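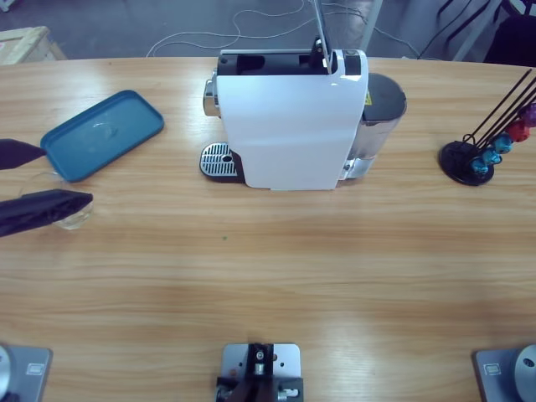
The coffee machine on its wooden table.

Fionnuala Ó Néill has been tuning pianos in and near Valtinham for most of her working life, and the thing she is asked about most in October is dry air. "The heating goes on and the phone starts ringing," she says. "People think the piano has gone wrong overnight. The wood has moved, and the strings have moved with it."

Her own workshop is on Alcaraz Road, up one flight of stairs. She keeps a cheap hygrometer inside every instrument she has in for repair and writes the reading down each Wednesday. Customers are told to do much the same at home.

"Put it inside the bottom door of an upright, where the air is still. On the windowsill it tells you about the window."

She will fit a humidity control system if asked, usually the Flenell, which comes to around £600 with the labour. Many of her customers do without. A piano on an inside wall, away from a radiator, often holds its pitch well enough with two tunings a year.

"I'd sooner they moved the piano first. That costs nothing if you've got someone to help you push."

Underfloor heating is harder. She recalls a grand at a school in Uluto that went flat every winter until a thick felt blanket was hung under the soundboard. She is less keen on the old trick of a jam jar of water in the bottom of the case. "It gets knocked over. I've had 6 of those to dry out, and one needed new pedals."

As for how soon to tune after a move, she asks people to wait three weeks. Some ring the same afternoon anyway. "I put them in the diary for the month after," she says.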